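Course handout, week 4: Keeping stock in a small teaching laboratory
Instructor: Muammer Polat
October 5, 2022

Last week we spoke about ordering. Today we look at what happens after the box is opened – where the items go, who writes them down, and when to buy again.

1. Reorder point
The reorder point is the quantity at which you must place a new order. To find it, multiply the daily use by the delivery time in days, and then add the safety stock. Suppose a course uses six tubes each day, delivery takes five days and the safety stock is 30. The reorder point is then 60 tubes. Please do the calculation once by hand before you use the Notex sheet.

2. Bench stock and store stock
Bench stock is what stands on the work table. Store stock is what remains in the cupboard. Students often mix the two, and then the same tubes appear in both lists.

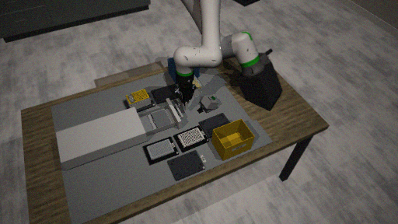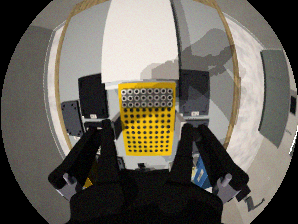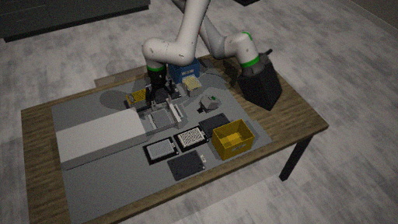 Work tables, and a rack with three rows of tubes in place.

Write a transfer in the book at the moment you take the items out. In the Wodlow case (reader, page 36) the transfers were written only on the last day of the month, and the December list could not be repaired.

3. Expiry dates
Old items go in front, new items behind. This rule is called "first expired, first out". It is not the same as "first in, first out" – a later delivery can have an earlier date, as we saw with the Makris buffers.

4. Homework
Read the Bukbridge case, pages 29 to 36. Answer in full sentences: which stock was too high, and who was able to know it? Calculate the reorder point for two items of your choice and show all steps. Tane Hinds will collect the papers at the start of the next class.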